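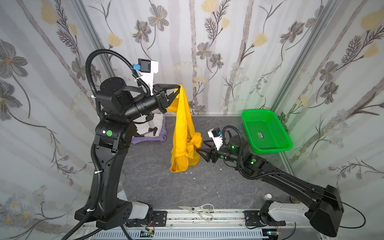
Ticket 864: Gelbes Teil knittert beim Falten

Hallo zusammen, ich krieg das gelbe Teil einfach nicht glatt! Das weiße Shirt liegt brav gefaltet auf dem lavendelfarbenen.

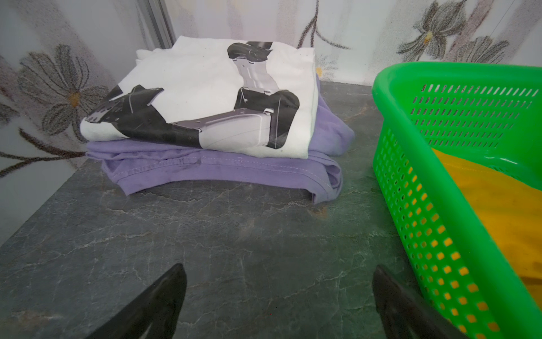 Ausgabe 3, Seite 166

Der grüne Korb steht gleich neben dem Stapel – quetsche ich die Sachen da zu eng rein? 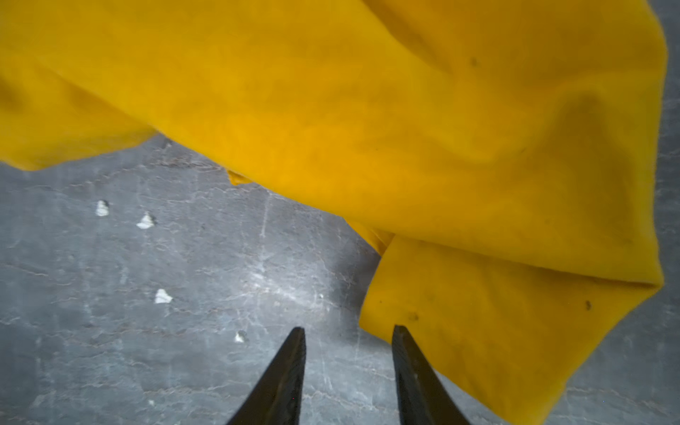
Kátia Bastos, Textilberatung

Bitte erst großzügig ausbreiten, dann falten. Dunkle Punkte sehe ich auch, die vorbehandeln.
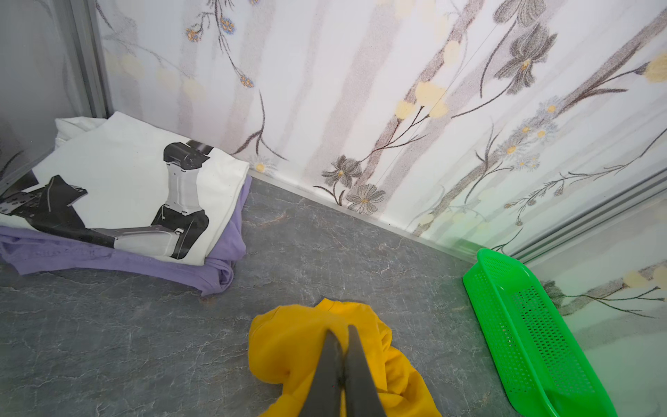

Gelber Stoff, noch zerknüllt

Okay, probier ich heute Abend!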